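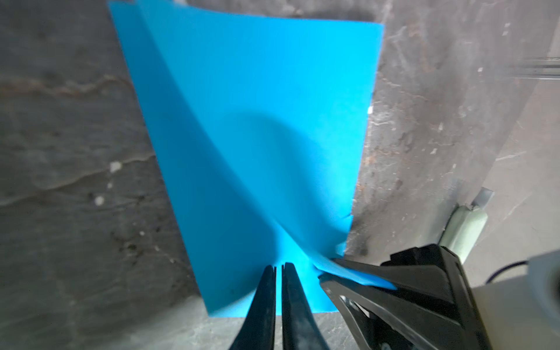 Photo: Vasylyna Karpenko / Briltum Shared Workshop

FOR IMMEDIATE RELEASE - NOVEMBER

Members' robot build will go on show at Briltum, with its limits on show as well

Briltum Shared Workshop will open its doors this November for a public evening with Pomell, a paper-handling robot put together by members in the back bay. Doors open at 6:30 p.m. Entry is free. Visitors should not come expecting a machine that folds their laundry.

Pomell has been under way for 9 months. In that time it has been given one kind of job, handling a single sheet of coloured paper, and the group behind it is not ready to say that the job is done. The workshop is putting out this release partly because a neighbourhood newsletter described the project last month as "a home helper almost ready for the kitchen." It is a bench project. There is no product, no waiting list and no launch date.

"I joined to keep an eye on it, to be frank," said Vasylyna Karpenko, who looks after the build log. "I've sat through a lot of robot videos where the hard bit happens between cuts. I wanted to see what a sheet of paper does when you leave the boring parts in."

Paper was Karpenko's suggestion. It is cheap, it comes in bright colours that are easy to spot against a grey background, and it keeps a record of how it was treated. A plastic block that has been gripped badly looks the same as one gripped well. A sheet of paper comes away with a crease in it, or a twisted corner, and the crease is still there when people start arguing about how the run went.

The members have had plenty to argue about. Two grippers working on the same sheet have to agree on which way it is going, and when they don't, the paper gets drawn into a tight twist between them. The log has its own word for this, "candy," after the wrapper. Karpenko asked that candy runs stay in the record and be counted with the rest, and after a fairly long meeting the group agreed.

The evening will run in the order below. Times may slip.

1. Introduction, 6:45 p.m. A short talk on what has been built and what was bought ready-made. The main software was written by Jotach, a two-person outfit renting a desk at the workshop, and the group would sooner say so at the start than be asked at the end.

2. The pickup. One sheet laid flat, the fingers open, and an attempt to take hold of it by the near end. Flat paper is harder than it sounds. There is very little edge for a fingertip to get under, and glare off the surface underneath can make that edge difficult for a camera to find. Members will make 18 attempts in a row, with no restarts and no practice sheet, and write each result on the whiteboard as it happens.

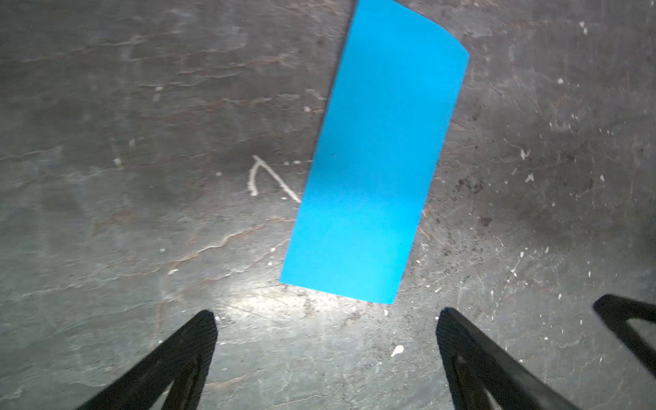

3. The fold. Both grippers, one sheet, one crease. The group is not promising a straight one. Visitors will be handed the finished sheets to look at, including the bad ones.

4. Questions, 8 p.m. Karpenko will take the first round. She has asked that people bring awkward ones - what it costs to run, who stands beside the stop button, why a person with two hands wouldn't just do it.

On that last point the members are split. Some think the skills will carry over to cloth and packaging. Others, Karpenko among them, think that claim needs a lot more evidence than one colour of paper can give.

"It might carry over. I'd like it to," she said. "But I've heard 'it's only a matter of time' about robots since I was a kid, and my mum is still folding her own towels."

Part of the workshop's rent for the winter has been covered by Hrytsenko, a local hardware supplier. Hrytsenko has no say in the build or in what gets published from it. The build log, with the failed runs left in, can be read at the front desk during open hours.

Seating is limited and the back bay is not heated, so bring a coat. Children are welcome with an adult and must stay behind the tape while the arms are moving.

About Briltum Shared Workshop

Briltum is a member-run workshop with wood, metal and electronics benches. New members can book a safety tour at the front desk.

Media contact: Vasylyna Karpenko, Briltum Shared Workshop. Reporters who want to film are asked to stay for all 18 attempts.

- 30 -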